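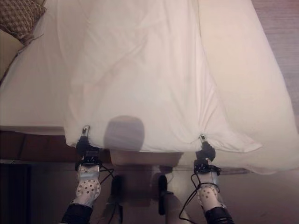 Percy Benavides objected last session that thread count is a sales number and we shouldn't spend half a class on it. Fair, partly. Keeping it in anyway, you need to know how the number gets made before you can throw it out.

TEXTILES FOR HOUSEKEEPING MANAGERS
Session 6 notes, bed linen: fiber, weave, finish, wear
L. Veloso, updated 12 Apr 2025

Fiber first
Cotton = cellulose. Takes up water easily, stronger wet than dry, so it stands up to laundering. Long staple vs short staple: longer fibers, fewer loose ends, less pilling. Combed cotton has had the short ones taken out. Carded only = cheaper, fuzzier.
Polyester: hardly absorbs anything, dries fast, holds a press. Blends split the difference. Blends pill though, and the polyester holds the pill on instead of letting it drop off.
Linen (flax): strong, stiff, creases like mad. Gets softer with washing.

Weave
Plain weave, over one under one. Percale is a close plain weave. Crisp, matte, cool feel.
Sateen: yarns float over several others before going under. Smooth, bit of shine, drapes more heavily. Floats snag. Not great for high turnover beds.
Twill: diagonal rib, think denim. Tough. Less common in sheets, see the Kirkegaard swatch card.

Thread count
Warp plus weft yarns in one square inch. That's all it is.
Where it goes wrong: counting each ply of a multi-ply yarn separately. Two-ply yarn, count doubles on the label, same cloth. Swatch 58 in the Merness binder is labeled 641. Pull a yarn out and untwist it, you'll see teh plies.
Look at yarn size, staple and weave before you look at the number.
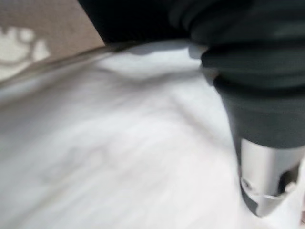
Fig. 2. White cloth, folds and shading.

Finish
Mercerizing: caustic soda under tension. Fiber swells, rounder, more luster, takes dye better.
Singeing: burns off surface fuzz. Done before bleaching usually.
Sanforizing: controlled pre-shrinking. Ask the supplier for residual shrinkage, lengthwise and crosswise, in writing.
Easy-care resin: crosslinks the cellulose so it creases less. Costs you tear strength. Also makes chlorine trouble with some resins, yellowing, read the care label.

Wear
Greying is mostly soil redeposit. Too little detergent, overloaded drum, hard water.
Yellowing: body oils, iron in the water, leftover alkali from a poor rinse.
Weak cloth that looks fine = chemical damage. Too much bleach or too hot with it. Tears along a fold when you tug it.
Hems go first on flatwork, check stitching before cloth.

For next time
Read the Graltell handout, pp. 4 to 6, skip the dye section.
Bring one worn pillowcase, any fiber. We'll do the burn test with Natália Patrício in the lab, tie hair back, no synthetic sleeves.
Write up: pick one fault from Wear, name the likely cause and one thing you would change in the wash proccess. Half a page is plenty.
Anyone who missed January's intro on yarn twist, copy the notes from Lurdes Garcia.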